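Über uns

Rernirik ist ein Obstlieferdienst für Büros, und wer jetzt an eine bewegende Gründungsgeschichte mit Großvaters Apfelbaum denkt, den müssen wir enttäuschen. Angefangen hat es mit einem leeren Pausenraum, einer gekauften Palette Mandarinen und sehr viel Optimismus. Von den Mandarinen haben wir fast 200 selbst gegessen.

Heute sortieren wir Stück für Stück, bevor etwas in die Kiste darf. Druckstellen fliegen raus, Orangen und Mandarinen kommen zusammen, und der Granatapfel bekommt seinen eigenen Platz. Er ist schwer, er ist stolz, und in den meisten Büros traut sich vor der Mittagspause keiner an ihn heran.

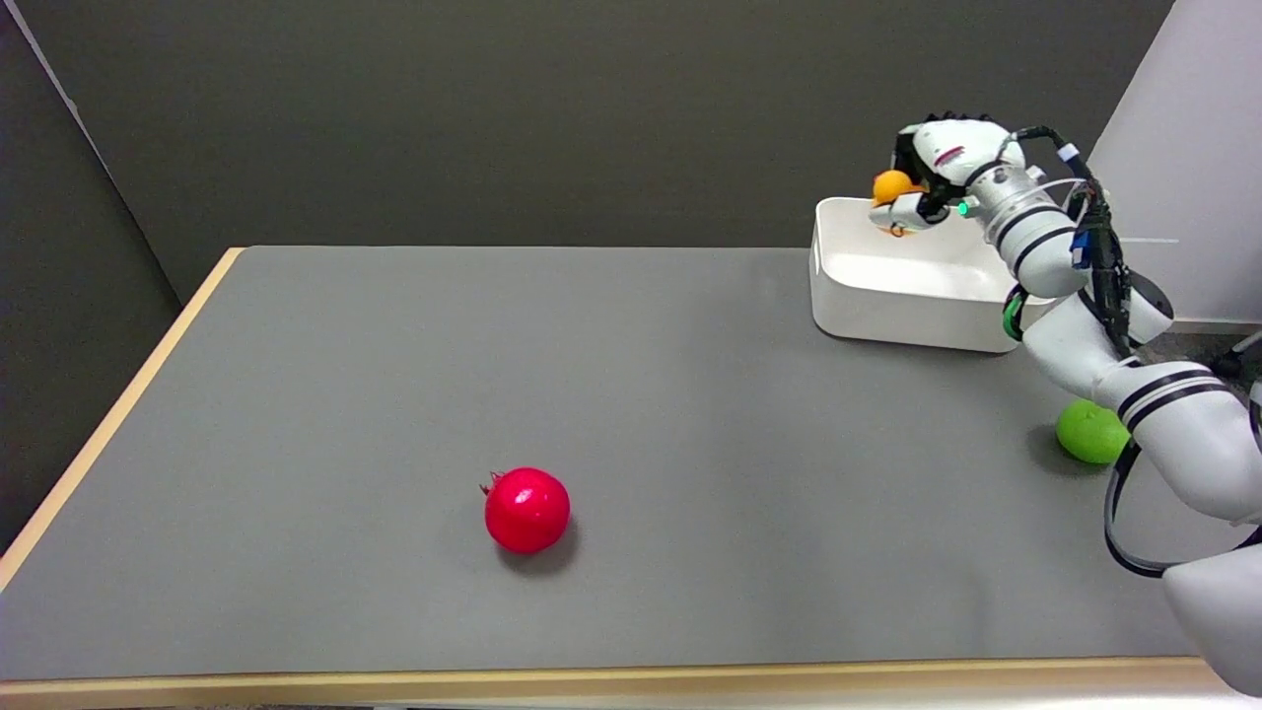
Unsere Kisten gibt es in 4 Größen. Die kleinste heißt Omer und reicht für zwei Personen oder eine mit schlechtem Gewissen. Die größte heißt Gikadska und passt durch keine normale Teeküchentür — wir arbeiten daran, seit Februar. Die Zitrusfrüchte kommen über Van Wijk, mit denen wir uns seit Jahren über das Wort »reif« streiten.

Bestellt wird bis 15 Uhr, geliefert am nächsten Morgen. Leere Kisten nehmen wir gern zurück, auch die mit Kugelschreibern drin.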